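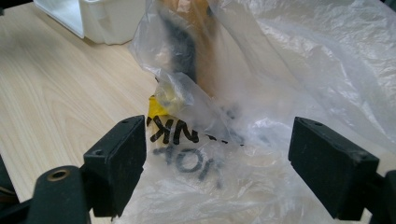 The Hold State

Home Stories Archive Submissions Contact

Jan 25, 2024
By Anika Nakamura

The Office of Motion Review at Strickland was asked to determine why the planner known as Plilometti had declined to close its fingers on a plastic bag. The request arrived on the standard form. In the space marked Severity, the operator had written "none" and then, in smaller letters, "please come."

The reviewer assigned to the matter had served the Office since April. She read the log before she looked at any pictures, as the procedure required. The grasp module had proposed 150 candidate grasps. The collision checker had passed nearly all of them. The controller had reported itself ready, with both fingers open. At that point the planner had entered the hold state, in which it remained for 400 cycles before the supervisor process ended the run.

The hold state was permitted under the Tirholm interface rules, provided that a reason was entered. The reason field contained two letters: KN.

No such code appeared in the table. The reviewer searched the source, the comments in the source, and an older table that Damident had supplied with the first release. She wrote to Damident. The reply stated that the reason field accepted free text, that it had always done so, and that the planner had no known means of writing to it.

She then opened the pictures. The fingers stood apart with the wrinkled film between them. On the film were black letters, seen from the wrong side, and higher up, behind the folds, something orange-tan and black that the layers had blurred. The perception module had labeled it "object, uncertain," and the reviewer found no fault with that finding.

The letters were N and K, reversed. A person reading from left to right, without knowing that the film was turned, would come to the K first.

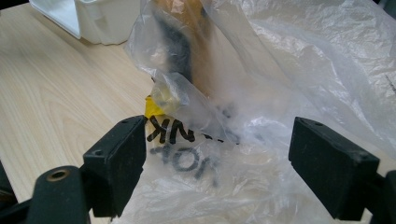

Findings of the Second Session

The run was repeated under supervision. The text reader, a small process intended for shipping labels, was disabled before the start. The planner again entered the hold state. The reason field now read as follows:

THERE IS A SECOND LINE.

The operator asked whether the session should be stopped. The reviewer instructed him to leave it running and bent over the bag. Below the two letters there was indeed more writing, gray and rounded, with a large O in the middle. She tried it forward and backward. She was unable to enter a reading in the record.

Under Section 2 of the procedure, a reviewer may answer a hold by typing a release, a denial, or a remark. No remark had been typed in the history of the Office. The reviewer typed: I cannot read it either.

The supervisor process showed the cycle count rising and then, at 120, standing still. The reason field cleared itself. Below it, the cursor moved to the line reserved for the reviewer's name and waited there.

She signed.

More Stories
The Calibration Clerk
Minutes of the Path Committee
A Tolerance for Rain
Return to Home Position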